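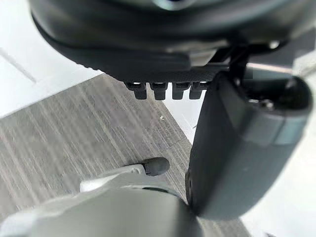 Wrist camera drifts off calibration during the pick routine

Posted by Mabli Sayce, 21st September
Tags: wrist camera, gripper, calibration, student project

Our school team is building an arm for the Vallthorpe challenge. The gripper carries a small camera and we use it for the last part of the approach. Hand-eye calibration was done with a printed checkerboard and the reprojection error looked fine. After one full practice run the tool centre point is out by enough that the fingers close beside the block.

What we have tried so far:
Re-ran calibration with 200 poses. Good for one run, then the same drift.
Locked focus and exposure in the camera settings.
Lowered joint speed to half.
Checked the encoder counts at home position. Joint 5 reads 1,135 before the run and 1,135 after, so I don't think the arm is losing its zero.

The controller is a Jarnulgate board on the current firmware. Camera data goes over USB to a laptop. Is this a software problem or should we be looking at the mount?

3 replies

A-yeong Song
Mount. If the encoder returns to the same count and the calibration is good for one run, the transform between camera and flange is changing. Software doesn't usually wait for a run to finish.

Test it without moving the arm through the routine. Park it over the checkerboard, save a still, push the camera sideways with one finger, let go, save a second still. Compare the corner positions. Ours moved 3 pixels on a 3D-printed bracket and we had the same symptom you describe. The screws had pulled into the plastic. Brass inserts and a wider washer fixed it — the bracket itself was fine and is still on the arm.

Also check where the USB cable is tied. If the last tie is on the forearm, the cable drags on the camera every time the wrist rolls. Put a tie on the gripper side of the joint and leave a loop.

Cleiton Frota
had this last year, we just recalibrated before every match. takes 4 min. not elegant but we came second in our pool

Ghizlane Fahmy
Agree with A-yeong on the mount, with one addition. 200 poses is more than you need, and it can hide a problem if most of them are at similar wrist angles. Use fewer and vary the roll. We use 24, with the wrist tilted at least 30 degrees either way in half of them.

Encoder at home only tells you about home. Log joint 5 at the pick pose as well. On our arm it should read 2,152 there and it was settling at a different value under load, owing to a loose grub screw on the output hub. Home looked perfect the whole time.

Comment from Mabli Sayce
Did the finger test. Corners shifted and did not come back to the same place, so the bracket is moving. Inserts are on order. Will log the pick pose too and post the numbers.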